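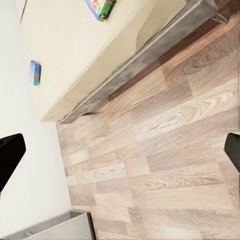 Pump starts by itself at night, all taps closed

Home | Tickets | Manuals | Spare parts | Contact

Status: Solved
Product: Zimex pressure pump with Lougher flow controller
Location: Monthorpe

First message

Good morning. I write about the pump of our rainwater tank, which was bought from Grikgate in April. The tank is 4,000 litres and feeds the toilet, the washing machine and two garden taps. The drinking water comes from the mains and has no connection with this pump.

For the first months everything was good. Now the pump starts by itself when no water is used. It runs for a few seconds, stops, and after six minutes it starts again. During the day I did not notice it because of the traffic, but in the night it is very clear, and the pump stands just outside the bedroom. I am a light sleeper and I can say the exact rhythm of it.

The controller has a small display with a start counter. This morning it shows 2,353. I don't know if this is high for a pump of this age, please tell me.

What I did already:

- I switched the controller off at the wall and on again. No change.
- I closed both garden taps firmly by hand. No change.
- I looked under the washing machine with a torch. The floor is dry.
- I read the manual of the Lougher controller, the chapter "Frequent starting". It says to check for leaks in the house but it does not say how.

The green light is on and the red light never comes on. The tank is more than half full.

Reply from support

Thank you for the clear report. Short starts at an even interval, with the red light off, nearly always mean that pressure is being lost slowly somewhere after the controller. The controller sees the pressure drop, tops it up and goes back to sleep. The counter is high for a few months of household use, but the pump is not damaged by it yet. Please don't open the controller, as this ends the warranty.

Is there an isolating valve between the controller and the house? If yes, close it in the evening, leave the power on, and tell us if the starts continue.

My answer, next morning

There is a valve with a blue lever. I closed it at ten in the evening and wrote down the counter on paper. In the morning the number was the same. The pump was silent the whole night and I slept very well, so thank you for this at least.

If I understand correctly, the pump and the controller are good and the water is lost on the house side. I opened the valve again at breakfast and the starts came back before I finished my coffee. 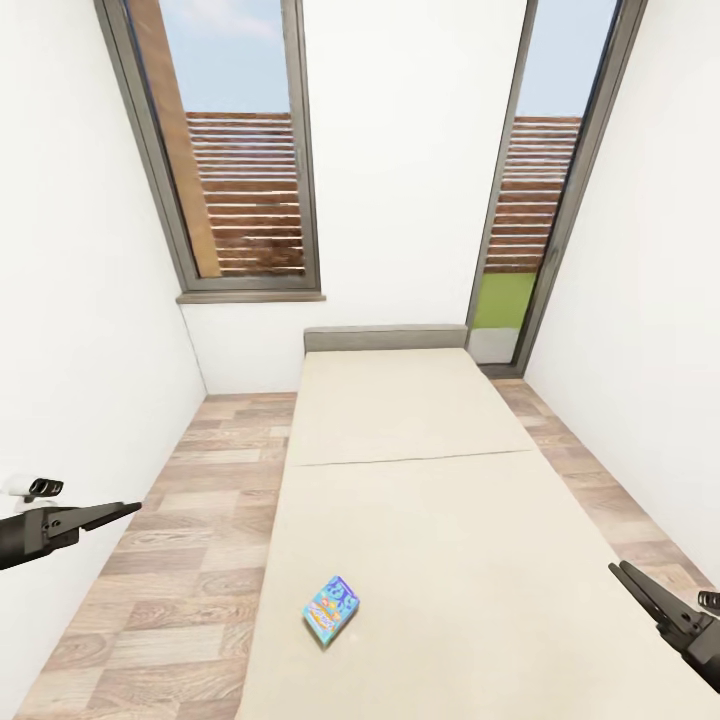
The difficulty is now to find which branch it is. The pipe goes underground from the valve and divides in a place I cannot see. The previous owner left no drawing. One branch goes to the garden and the other enters the house below the laundry. I have a stop valve behind the toilet and one behind the washing machine, but the garden branch has none, only the taps at its end.

Reply from support

Good, that excludes the pump and the non-return valve. Please work through the house side one outlet at a time. Close the stop valve behind the toilet first and wait for at least three of the usual intervals. Open it again, then do the same with the washing machine. Write down the counter before and after each test, so that you don't depend on hearing it. If both tests change nothing, we will look at the garden.

A toilet can lose water without any sound. A few drops of food colouring in the cistern will show it. Do not flush, and look in the bowl after half an hour.

My log of the tests

Washing machine valve closed: I did this one first, sorry, because a wash was just finished. Starts continue, same interval.

Toilet valve closed: the pump starts once, very soon after closing, and then it is quiet. I waited until after lunch. The counter did not move.

Toilet valve open again: the starts return.

Food colouring: we had only green. After half an hour the water in the bowl was still clear. I waited one hour more and then it was a little green, but very pale, and only at the back. I asked my family to look at it also and they agreed that it is green.

So the flush valve in the cistern lets water through. What I do not understand is why it takes so little to start the pump. The amount is really small, I could not see any movement on the water.

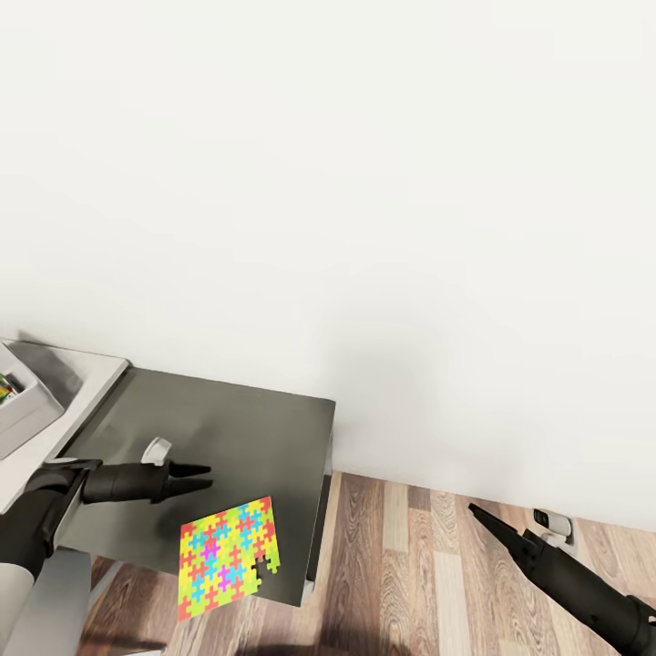 I also put my ear on the cistern and there is a weak hissing each time before the pump starts. I had heard this before but I thought it was the pipe.

Reply from support

Your tests are very complete. The reason a small leak starts the pump is that a flow controller of this type holds almost no water in reserve. Only the stretch in the pipes is available, so a cupful lost is enough to bring the pressure down to the starting point. A system with a pressure vessel would hide the same leak for much longer.

Replace the rubber seal under the flush valve. Rainwater carries fine sediment and it often sits on this seal. Before buying, take the seal out and wipe both sides and also the plastic seat, it is sometimes enough. Close the stop valve and flush once before you begin.

My answer

I cleaned the seal yesterday. There was brown mud on it, very fine like flour, and one side had a small groove which I can feel with the fingernail. After the cleaning the interval became longer but the starts did not stop. So I bought a new seal at the hardware shop. The first one was the wrong diameter and I had to go back. I recommend to take the old one with you to the shop, not a measurement of it.

With the new seal in place the counter has not moved for the whole night with all valves open. I flushed twice in the morning and the pump ran normally and stopped normally.

One last question, if you permit. Shall I put a filter before the pump for the sediment, or after?

Reply from support

After the pump and the controller, before the pipe goes to the house. A filter on the suction side makes the pump work hard and can run it dry when it is blocked. Choose a washable cartridge and rinse it when the flow becomes weak. It is also worth cleaning the leaf screen on the tank before the autumn.

My answer

Thank you, I will do so. I ordered the filter. You may close the ticket.

Ticket closed by customer

6 people found this helpful | 2 comments | Share

Related tickets

Lougher controller: red light after power cut
Zimex pump hums but does not turn
Brown water in toilet after heavy rain
Which filter fits a Grikgate tank kit
Start counter goes back to zero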